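Gripper diary: kitchens are harder than benches

I've been promising an update on the gripper build since May, and I've finally got enough working parts to write one. If you're new, the short version is that I'm making hand-held grippers at home, the sort you carry about and pick things up with while a camera watches the jaws. The recordings are meant to teach a small arm how to do the same jobs. The arm itself is still in bits in a drawer, so don't ask about that one yet.

The project is called Hanrahan, after nothing in particular. I needed a folder name late one night and it stuck.

So, the jaws. Version one had plain flat fingers, and they were hopeless. Anything shiny slid straight out, and anything soft got squashed into a sausage and then slid out anyway. I tried strips of bicycle inner tube, which worked nicely for an evening and then peeled off (and left black marks on a mug I rather like). After that I gave in and did what everybody on the Plavden forum had been telling me to do for weeks, and printed ribbed pads in something bendy. The first batch came out stringy and awful. The fix was slowing the printer right down and drying the filament for 8 hours first, which I'd read a dozen times and ignored a dozen times.

The blue was whatever the shop had on offer. I've grown quite fond of it! It also stands out nicely against the black arms when you're scrubbing through footage, so I'm going to pretend I planned that.

The linkage took longer. Each side has an inner arm and an outer arm on metal pins, and the whole point is that the fingers should stay in step with each other. Mine didn't. The left one would set off first and the right would catch up with a little click, like somebody late for a bus. I spent ages blaming the trigger spring. It was the holes. My printer makes them a touch too small, so I'd been opening them out by hand with a drill bit, and of course no two came out alike. Now I print them undersized on purpose and run a reamer through every one. It was 5 quid from Allimmont and I could have saved myself a fortnight.

I also cut a triangle out of each outer arm to save a bit of weight. I can't say my wrist has noticed, but they look much smarter.

On the bench it all behaves beautifully, which is exactly why I wanted to get it off the bench. A kitchen has glossy tiles, a big fridge, carrier bags, half-open boxes, a tablecloth hanging down where you want to put your elbow. Bins are the job I'm keenest on at the moment, as crumpled wrappers are a proper test for soft fingertips.
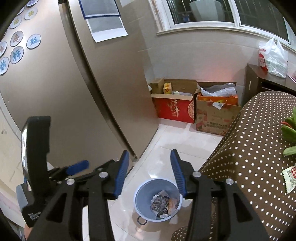

Jaws open over the bin, with a second gripper over on the left by the fridge.

Looking through the jaw camera has taught me a few things already. The lens is so wide that the corners go black, and I'd been fussing over that until I realised I never need anything in the corners. What matters is the bit between the fingertips, and that's nice and clear. Reflections bother me more. Pale shiny floors bounce the light straight back up, and I'm not sure yet how much that will upset the training. I might try a cheap polarising film over the lens — has anyone done this without making everything too dark?

The other headache is storage. I set the recorder to keep everything at full size, and my poor old laptop was down to its last scraps of space before I noticed. I've moved the lot to a separate drive now and written a little script that throws away any clip shorter than 14 frames, which is mostly me knocking the button by accident. My target is more than 2000 decent grabs before I try training anything. I'm a long way off, and my forearm aches just thinking about it.

Next on the list is a softer trigger. The one I've got is fine for ten minutes and then starts digging into the side of my finger, so I'm going to pad it or possibly redraw it from scratch. I've also ordered some bearings from Momano to try in place of the plain pins. They may be overkill for something this size, but they were cheap and I like bearings.

I'll put the pad files up once I've tidied the names, as half of them are currently called things like "pad_final_b_REAL". If you print a set before I do the next version, tell me how the ribs hold up, especially on thin plastic wrappers. Mine are starting to look a bit shiny at the tips and I'd love to know if a softer filament lasts any longer.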